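Vinyl at home: cleaning, storing and playing your records without fuss
By Deisy Apaza
21 November 2018

Filed under: Music room, Cleaning

I have 672 records in a flat that was plainly designed for somebody with a dozen, and I love every one of them (well, nearly - there's a brass band LP I keep meaning to give away). Over the years I've picked up lots of small tricks for keeping them clean, flat and easy to find, and readers keep asking for them in one place. So off we go!

Before you play a record

Brush it every time. A soft carbon fibre brush is lovely, and mine is a cheap Disis one that has lasted ages. Set the platter turning, rest the bristles lightly across the grooves for two or three turns, then draw the brush slowly out towards the edge. Don't press. If you press, you just push the dust down to where the needle will find it.

Then do the needle. Brush from back to front, the same way the record travels, and never side to side. I keep a little stylus brush on a hook beside the deck, otherwise it vanishes down the back of the sofa.

Hold records by the edge and the label. Children pick this up very quickly if you call it "the pizza hold".

Washing a really grubby one

Charity shop finds nearly always need a bath, and it's one of the most satisfying jobs in the house! The difference on a quiet piano record can be huge. You'll want distilled water, one small drop of plain washing-up liquid, two clean microfibre cloths and a drying rack. A wooden plate rack does the job beautifully.

Wipe on the soapy water with the first cloth, following the grooves round and round, and keep well clear of the label. Rinse with plain distilled water on a fresh bit of cloth. Pat with the second cloth and stand the record in the rack until it is bone dry, both sides, before it goes anywhere near a sleeve. I leave mine overnight.

Tap water is fine for the tea but it leaves chalky marks where I live. And please don't use hot water. My friend Hiếu Lò did that with a rather good soul compilation and it now rises and falls like a small boat.

One thing on shellac, for anyone who has inherited some: old 78s must never meet alcohol, so check the label on any shop-bought cleaner first.
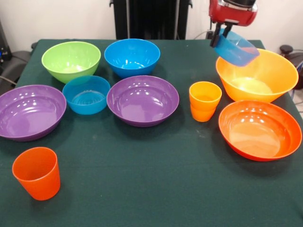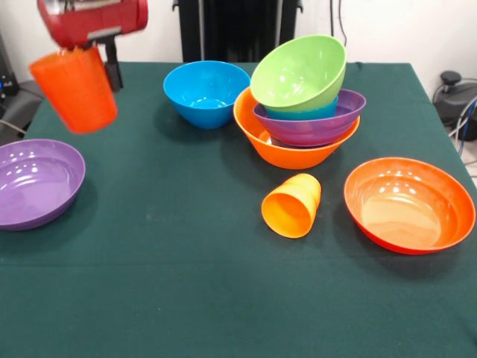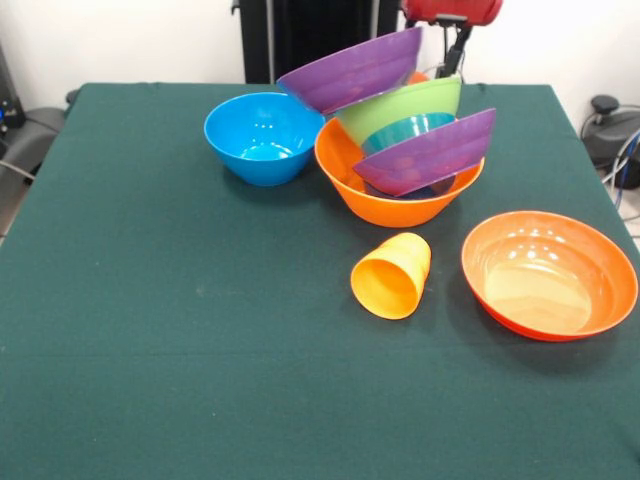

Plastic bowls and cups on dark green cloth, with the bright blue bowl in all three.

Sleeves, inside and out

Paper inner sleeves scratch and shed. Swap them for poly-lined ones as you go along, starting with the records you play most. Keep the original if it has lyrics or pictures printed on it - just slide it in behind the new one.

When you put the record back, turn the inner sleeve so its opening faces up inside the jacket. It stops dust getting in and it stops the record rolling out across the floor, which I have seen happen at a party and would rather not see again.

Sticky price labels come off with a hairdryer on its lowest setting. Take the record out first! Warm the label for a few seconds, lift one corner with a fingernail and peel back slowly. If a bit of glue stays behind, dab it with the sticky side of the label you've just removed.

Shelving

Always upright, never in piles. You should be able to slide one out with two fingers, and if you have to tug, the shelf is too full. If they lean, it's too empty, so fill the gap with a bookend or a box of singles.

Records are heavy, and a long shelf will bow in the middle. My first unit went in July one year, with a crack that brought the neighbours out. I've since moved to the Flornard cube shelves, screwed to the wall, and put the box sets on the bottom row.

Keep them away from radiators and out of direct sun. A south-facing bay window looks gorgeous with a record shelf in it and will ruin the lot by the end of the summer.

Sorting

I've tried by colour (pretty, hopeless), by mood (depends on my mood) and by year. A to Z by artist within 4 big groups is what stuck: rock and pop, jazz, classical and everything else. Cut dividers from stiff card, a finger's width taller than the sleeves, and write on the top edge in thick pen. It's a nice wet afternoon's work with the radio on. Or with a record on, obviously.

Leave a "just played" slot at the end of one shelf. Everyone in the house can drop records there and you can file them all together once it fills up.

Steadying the deck

If the needle jumps when somebody walks past, look at the floor before you blame the player. Bouncy floorboards are the usual trouble. A wall shelf is best of all, but a heavy paving slab on top of a folded towel works surprisingly well under a deck on a sideboard. Check it with a spirit level both ways, and pack out the low corner with a bit of card.

Keep the speakers off that same surface. I moved mine 16 inches to the left on to their own stands and the low hum I'd put up with since 2000 simply went!

Next time: rescuing cassettes, with a pencil, a steady hand and plenty of patience.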